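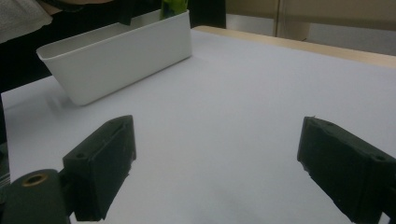 Akinyi Simiyu asked, after she read our last report, whether one table and a few bins are enough to call it a sorting room, and whether the money for furniture should not wait until we know how many items come in. Her question is fair and I try to answer it in this report.

Progress report to the Goltero fund
Project: Emine small goods sorting, Mollby
Written by Bo-ram Ki, 08/02/2025

1. The room

The room in Mollby has been in use since May. It has gray carpet and this was a worry for us in the beginning, for small parts are hard to find on carpet. For this reason we decided that all sorting is done on the table top and nothing is put on the floor, also not for a short time. The table has a white covering with the light wood left open at the far edge. Kyung-hwa Ryu proposed the white covering. Dark items are easy to see on it, and it can be wiped at the end of the day. It gets small spots, and we will need to replace it one time before winter.

The bins are white plastic with a rounded rim and a handle opening. We first wanted bins in different colors, one color for each group of goods. The supplier, Ra, could not deliver these in the size we asked, so we took white for all and we put the group name on the shelf. It works well enough. I would not spend money now to change it.

2. Work done in this period

We sorted 904 items. The largest group was phone accessories, mostly cases, and after that came cables and chargers. Of the total, 176 items could not be given further and went to recycling. The rest is in bins, by group, and the list is attached to this report.

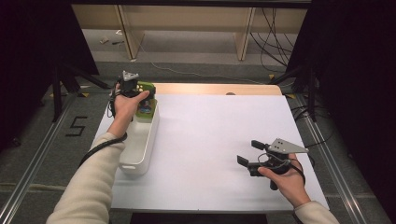
The order of work has changed a little. Before, we emptied a full bin on the table and sorted from the pile. Now the bin stands lengthwise at the left side, the middle of the table stays free, and items are taken one at a time. Mal-soon Noh measured both ways on the same kind of mixed goods. The old way took 90 minutes for one delivery box, and the new way was 7 minutes shorter. This is not a big difference, but there were also fewer items in the wrong group, and the people at the table said that they were less tired.

Phone cases are still the slowest group. The model must be read from the shape and the camera opening, and many models are nearly the same. We agreed that a case is first placed with the back up, so that the opening can be compared with the chart.
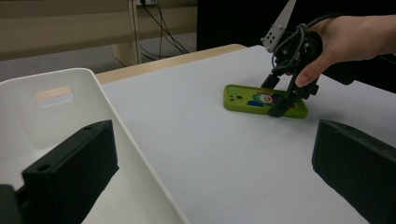 When the model is not clear after this check, the case goes to a bin for unknown models and Chang-ho Myung looks at them on Friday. I ask to keep his hours for this task as they are in the budget.

3. Money

The table and the bins were bought inside the planned amount. We did not use the part for a second table. On the question of Akinyi Simiyu, my opinion is that one table is enough until the autumn deliveries, and I propose to hold this amount until then.

4. Next period

We want to finish the chart of phone models, order the new table covering, and agree with Ra on a date for more bins of the same size. The shelf names must also be printed again in larger letters. If the fund wishes to visit the room, mornings are better, and please write to me some days before.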